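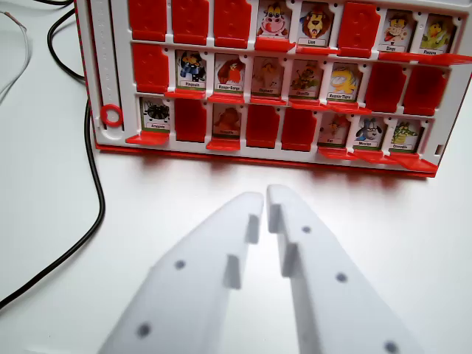 Gripper at a flip-card board, animal set with French labels. Returns workshop, Plosville.

1/12
Lindqvist has checked and reissued returned board games at Plosville for many years. In November the workshop began using a robot arm for part of that work. Several members of staff and a number of partner libraries have asked what has changed. This thread sets out the position.

2/12
The work first. A returned game is opened, checked for missing parts, tested where it has moving parts, cleaned and packed again. Flip-card boards have always been the slowest item. Each flap must fold down and stand up again without sticking, and each card must sit properly in its slot.

3/12
A full check of one board means moving every flap twice. The workshop handles 3000 returned games in a normal year, and 741 of last year's were flip-card boards of one kind or another. Staff had raised sore thumbs and wrists with the site office on more than one occasion.

4/12
The arm belongs to a project known internally as Jundis. It has a two-finger gripper with a small camera mounted close to it. Its present duties are limited to folding flaps and setting boards aside when a flap does not move as expected. It does not clean, pack or decide what is thrown away.

5/12
Boards come in many versions. Some carry faces, others animals, and the labels may be in any of several languages. A card reading "Pingouin" or "Araignée" must be matched to the correct set list before the board is passed. This matching remains with the bench staff, who know the sets well.

6/12
No post has been removed as a result of Jundis, and none will be during the trial period. The trial covers 300 boards. Hours at the flip-card bench have been reduced, and the time has been moved to repairs and to the parts library, where there was a long backlog.

7/12
Some duties are new. One person on each shift is now responsible for the arm: placing boards, clearing stoppages and recording faults in Skundier, the workshop's fault log. Staff taking this duty receive two days of training and a shift allowance. The duty is voluntary and rotates monthly.

8/12
Difficulties should be stated plainly. The gripper has marked the edges of several older flaps, and those boards were withdrawn from reissue. Faded cards confuse the camera and are referred to a person. On two occasions the arm stopped for a whole morning - the boards in the queue were completed by hand.

9/12
Staff also told us that the bench had become less sociable. Flap checking was usually done in pairs, and it was a time when newer colleagues learned from experienced ones. We accept this point. Paired work has been restored for repairs, and a paired session is kept at the flip-card bench each morning from 10.00.

10/12
On monitoring: the camera on the arm is used for the arm's work only. Pictures from it are kept with the board's record and are not used to assess any employee. Skundier records faults by machine and by board. It holds no figures on individual speed, and the staff agreement at Plosville rules out adding them.

11/12
Partner libraries need take no action. Games should be sent back in the usual boxes, with small parts bagged. It would help if flip-card boards were returned with any loose cards placed in the bag as well - loose cards at the bottom of a box are the most common reason for a board being delayed.

12/12
A report on the trial will be placed on the workshop noticeboard and sent to partner libraries when the last board has been checked. It will include staff comments in full, where the writer agrees. Comments may be left at the site office or added to the Jundis page in Skundier. Replies to this thread are read during office hours.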